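From: Shanti Srivastava
To: packing-automation list
Date: Nov 17, 2018
Subject: Re: [packing-automation] What happens to the bench people?

Gemechu Sisay wrote:

> We are a small kitting shop and the owners want to put two arms on the
> line that fills the drawer boxes. I supervise the people who fill them
> now. Management says no jobs will go, but they can't tell me what the
> jobs will be. Has anyone on this list been through it? I am less
> interested in cycle times than in what your people did all day before,
> and what they do all day now.
>
> Also, who teaches the thing? The vendor says "your own operators" and
> leaves it there.
>
> Gemechu

Gemechu,

We started on this at Rakesell in June, so I can tell you how the first months went and not much past that.

Before, we had four people on the bench at the Reston site. Each one folded, filled and closed boxes for a full shift, with a change of station at lunch. Orders came in on paper. If a tray stuck or a part was short, you raised your hand and the lead came over.

Now two of the four are still on the bench. The other two, Tekle Araya and Sosina Gidey, spend most of the day doing the same handling with a pair of hand-held grippers so the motions can be recorded. The arms are trained from those recordings. So the answer to your second question is that the vendor was telling you the truth, but it is a real job with real hours in it and you should get it written down as one. Ours was not in anyone's job description until September, and the pay grade took longer than that.

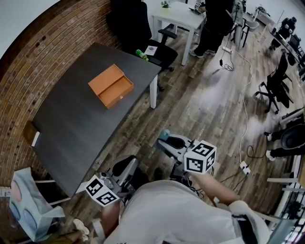 A good recording day is 20 usable runs per person on a new item, fewer if the item is awkward. That sounds low to people who used to pack 1000 boxes in a shift between them. Sosina found it hard at first. She was fast on the bench, and speed is no use in a recording if the grip is sloppy. She had to slow down and do each pull and push the same way, and she says her shoulders feel it more than the old work did. Holding the grippers out in front of you is tiring. We now limit it to 2 hours at a stretch and then the person goes to a desk and reviews runs, marking the ones to throw out. I would ask for that limit on the first day. We didn't, and we had one person out with a sore wrist before we changed it.

Things that changed which I did not expect:

Talk. The bench was sociable. Recording is not, at least while a run is going. Tekle asked to be moved back after a month for that reason. We worked out a rotation and he stayed, but I would not assume everyone will want it.

Who gets asked. The engineers from Brirkley used to come to me with questions about how an item should be held. Now they go straight to Sosina. That is how it should be, but our lead, Fulgencio Sotomayor, felt passed over and we should have talked to him sooner.

Counting. The old quota sheet stayed up for weeks after it meant anything. People kept looking at it and feeling behind. Take yours down the day you start.

On jobs: no one has been let go here. One bench opening that came up in the summer was not filled, and I think it would have been filled without the arms. You may want to ask your owners about openings as well as layoffs, as those are two different promises. Ours had only made the one.

The arms themselves handle two of our box sizes without help. The drawer style you mention is still done by hand here. The recordings for it are under way and I have no date to give you.

If it would be useful I can send the rotation sheet and the wording we ended up with for the pay grade. Someone at Admasu asked me for the same thing off list, so it is already cleaned up.

Shanti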